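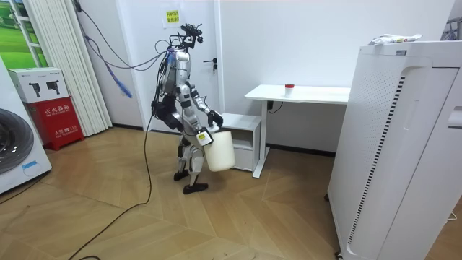 Speaker notes – buying and keeping old county maps
2019-06-11 – by the Sutherland Map Room

Start with the Grosis sheet. Pass it round in its sleeve. Original outline colour, later wash on the hills.

Margins next. Trimmed sheets sell for less, but check the plate mark before you turn one down.
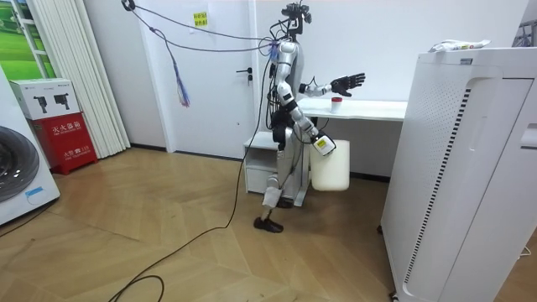

Lot 441 at Teltano was listed as a first state. The second state adds the turnpike roads – look for them north of the river. Hammer price £534.

Folds: old repairs on the back are fine if the paper lies flat. 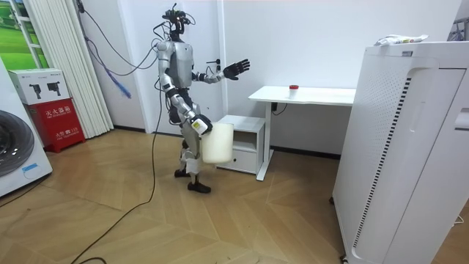
Framing. Ivatano mounts, no tape, away from windows. Leave 30 minutes for questions.

Contact: Sutherland Map Room, front desk | © 2019 | Back to top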